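Unit 4 handout: recoil spring selection and slide velocity in service-size pistols

Course: Pistol Maintenance for Club Armourers. Notes prepared by Abla Zein, with corrections from Uwe Stüber. Read alongside the Unit 3 sheet on locked-breech operation.

## 4.1 What the spring does

In a short-recoil pistol the barrel and slide travel back together for a few millimetres before the barrel tips down and unlocks. The recoil spring has little effect on the timing of unlocking. That is governed mainly by slide mass, barrel mass and cam geometry. The spring has three jobs:

- it takes up part of the slide's rearward energy
- it strips the next round and closes the slide
- it holds the action in battery while the pistol is carried

Students often treat the first job as the only one. Most feeding faults seen on the bench belong to the second.
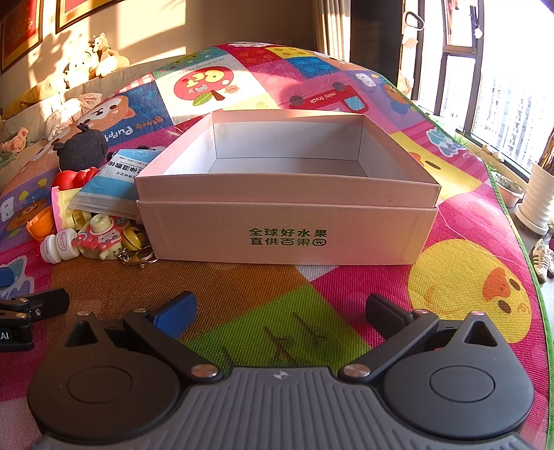 Spring ratings are normally given as the load at full slide travel. A spring rated the same by two makers may still behave differently, as free length and wire diameter affect the preload. Compare springs by preload and full-travel load together. Record both on the work card.

## 4.2 Symptoms

| Symptom | Spring too light | Spring too heavy |
|---|---|---|
| Ejection | Cases thrown far | Cases fall close, or stovepipe |
| Feeding | Slow closing, stops short of battery | Nose-dive, magazine outruns |
| Slide lock | Usually normal | Fails to lock on last round |
| Frame | Battering at the stop surface | Little wear |
| Muzzle | Rises | Dips on closing |

None of these is proof taken alone. A weak magazine spring gives the same nose-dive as a heavy recoil spring, and a worn extractor gives the same stovepipe. Change one part at a time and fire 50 rounds of the same load before changing another.

## 4.3 Service interval

For the Lekard training pistols held at the club, replace the recoil spring at 3000 rounds. Compact versions use a shorter spring worked closer to solid height and are changed earlier; consult the card in the lid of each case. The Clendomon buffer is not to be fitted to any compact. It shortens slide travel and can prevent the slide stop from engaging.

Free length is a useful check between changes. Measure the new spring before fitting and write the figure down. A spring that has lost more than 5 per cent of its recorded free length is scrapped whatever its round count. Some loss in the first few magazines is normal, so the second measurement is taken after the first range session.

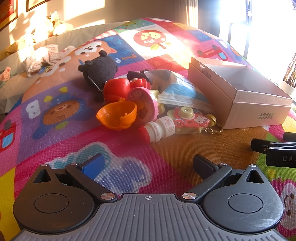
*Photo: Odette Pons*

## 4.4 Bench procedure

1. Remove the magazine, lock the slide back, check the chamber by sight and by touch.
2. Strip the pistol. Keep hold of the guide rod as the slide comes off the frame.
3. Wipe the spring and look for kinks, flat spots and uneven gaps between coils.
4. Measure free length on a flat surface. Do not stretch the spring to meet the figure.
5. Fit the spring with the closed end as shown on the maker's sheet. If the ends differ, reversing them may cause binding on the rod.
6. Reassemble and cycle the slide by hand. It should close fully from a slow release with the muzzle raised.

Stretching an old spring restores its length for a short time and its load hardly at all.

## 4.5 Work before the next unit

Read Delaunay's chapter on spring fatigue, omitting the section on rimfire. Complete a work card for one full-size pistol and one compact. Cards go to Bastien Pruvost for checking.

Unit 5 covers extractors and ejectors. Bring a feeler gauge.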